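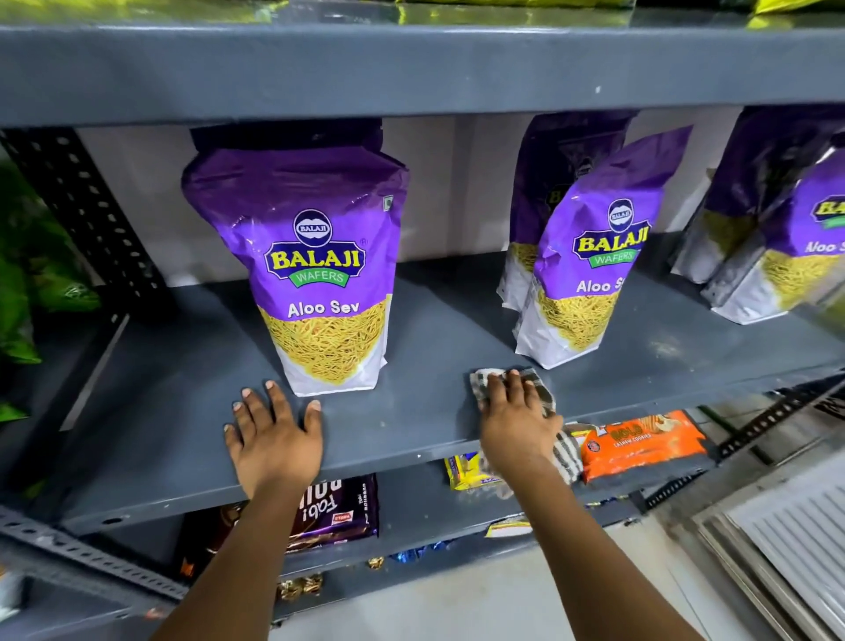
Wiping down the middle shelf in the Aloo Sev section, by hand.

Koketmont open day: shelf care

I went to the Koketmont open day on a Monday in May, mostly because the flyer said store robots were 2 years away from doing the dull jobs. I have read that flyer before, with other dates on it. The demonstration was shelf cleaning on stocked racks, and the talk before it lasted longer than the work did. Two firms had put their names to the program, Alside for the hardware and Virkon for the software, and each was happy to tell you the hard part belonged to the other.

The figure on the handout was 1,388 cleaning runs logged. I asked what counted as a run and got two answers from two people standing side by side. One said a whole shelf. The other said any pass with the cloth, however short. Those are very different numbers, and I would like to know which one the buyers in the room wrote down.

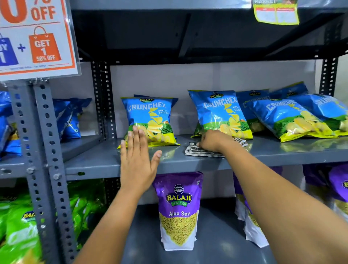
My main doubt is the packets. Chips and sev come in soft, shiny bags that lean on each other and slide when the next one moves, and you need one hand free to deal with them while the other keeps the cloth going. People do this without thinking. The Morrison arm we were promised for the afternoon was listed at 70 percent on "mixed snack shelving," and the sheet left out what happens in the other 30. A bag on the floor? A crushed corner? A call for the stock clerk?

They told us the target was 800 shelves a week across one chain. Fine, but a clerk with a rag already does this between other jobs, and the price page was still marked "to follow" when I left at four. I've signed up for the next one anyway. I'm bringing my own bag of chips and asking them to clean behind it.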